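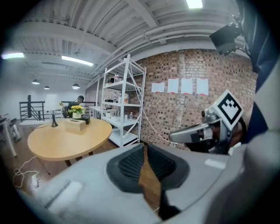 Fig. 1. Round table with lamp, sunflowers, tissue box. Pendants and ceiling services behind.

Week 4 handout - Lighting and small-table styling in shared rooms
Unit notes, R. Geerts. Bring to tutorial, room 23.

Start from where we stopped last time (ambient / task / accent). Fig. 1 goes with all of this so keep it beside you.

Ceiling first. White, beams and ducts left exposed, corrugated panels. Rectangular fluorescents do the ambient work. Even light, flat, good for cleaning and reading labels, not much help to a table anyone wants to sit at. Look for the black dome pendants further back, hung a lot lower. Colour does some of the job too - black on white, the eye stops there before it gets to the ducts.

Rule of thumb from Santoro's guest lecture: drop a pendant until it belongs to the furniture, then check sightlines seated AND standing. Most of you only checked standing in the Bukberg exercise. Marks went missing there.

The table. Pale tan top, dark legs. Round tops forgive odd numbers of chairs and people cutting past them. They don't forgive clutter as there's no back edge to push things to. So grouping matters.

Grouping notes
- tall things together: here the vase and the lamp, side by side
- low things (tissue box, small black box) kept toward the front, reachable
- one strong colour only. The yellow is plenty against beige, white, black
- repeat a neutral: white vase, white cylinder shade, white ceiling. Cheap trick, works

Cords. Lamp cord trails across the tabletop. Very common fault in real rooms, and the one clients notice last and trip over first. Options: turn the base so the cord leaves by the shortest way, clip it to the underside, or go rechargable. Floor boxes are lovely if you catch the builder early enough. At Larkau they didn't, ask Corrado about it.

Flowers. Sunflowers are heavy-headed, want a vase with some weight low down. Change water every second day, trim stems on the angle. Keep petals well clear of the shade if the bulb is a hot one.

For tutorial
Pick a shared table on campus - library, staff kitchen, the Vanhove foyer, whatever. Sketch it in plan with every object and every cord. Then redraw with one thing taken away and one thing moved. No shopping!! Max 8 objects on the second sketch. Annotate the light sources by type and write a line or two on what each is doing for teh table.

Jeanine has the spare tracing paper. Sketches in the tray outside her office by 4, late ones go to Rosalinda.

Reading: De Haan, course reader, the chapter on lamps and low tables. Skip the bit on dimmers, we do that in November.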